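Ticket: garment fold collection, dropped frames and bad grasp labels on the white shirt set
Opened: 22 August 2022
Project: Panen
Station: Prindcombe bench, two arms
Status: open, collection paused on this garment only

## Symptom

The loader rejected 13 of 31 episodes from the T-shirt folding batch. The log gives the same error each time:

`grasp_state: closed / width: above threshold / episode flagged`

The converter marks a grasp as closed when the gripper command drops below the set value, then checks it against the measured finger width. On the rejected episodes the two disagree. Dark towels recorded on the same station in January pass the check with no changes to the config.

## Ruled out so far

- Clock offset between the arm controllers and the cameras. Re-synced, re-exported, same 13 rejected.
- Disk write speed. No gaps in the joint data.
- Operator error on the start and stop pedal. Episode lengths are normal.
- Kolard converter version. Rolled back one release, no difference.

## Frames pulled for comparison

One wrist view and two from the fixed camera. Exposure was left on auto for all streams.
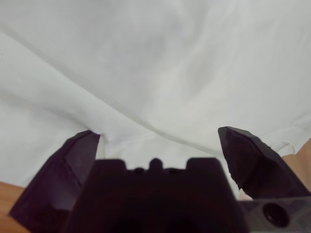
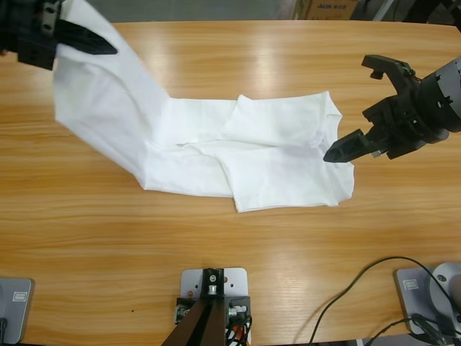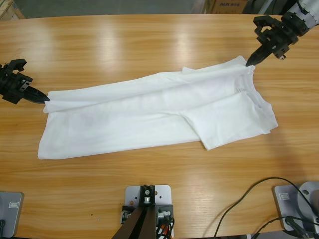 ## Notes on the frames

1. In the wrist view, white cloth takes up most of the usable area. There is a diagonal crease and some pale grey shading, and very little else for the contact model to work with. The left fingertip appears to be pressing on or pinching the cloth, and the gap between the fingers is wide. A label of "closed" on a frame like this would be wrong.
2. The second frame has the cloth raised at the left while the right gripper is open over the other end. The arms need separate grasp labels. The converter currently writes one shared value per time step if `bimanual_merge` is on, and it was on.
3. The third frame has both fingertips at the upper corners of the shirt, with the cloth lifted slightly at each. This is the state the merged label was written for.
4. Both fixed-camera frames have glare on the wood toward the far side of the table. Not the cause of this fault, but it will matter for the cloth mask, as white fabric and glare sit close together in value.

## Likely cause

`bimanual_merge` was set to true in the station profile when the Butt calibration file was copied over. With the merge on, the left command overwrites the right whenever the left closes first. Towel episodes hid the fault – both arms close together in that routine.

## Steps

1. Set `bimanual_merge: false` in the station profile. Done.
2. Re-export the 13 rejected episodes from raw. Done. Ten now pass.
3. Check the remaining 3 by hand against the wrist streams. Not started.
4. Lock wrist camera exposure before the next shirt session. Use the white cloth to set it, not the bare table.
5. Add a converter warning if the left and right commands differ and the merge is on.

Do not delete the raw files for the last 3. If the width reading is off on those as well, the finger zero will need to be redone and the whole batch re-exported – including the episodes that passed.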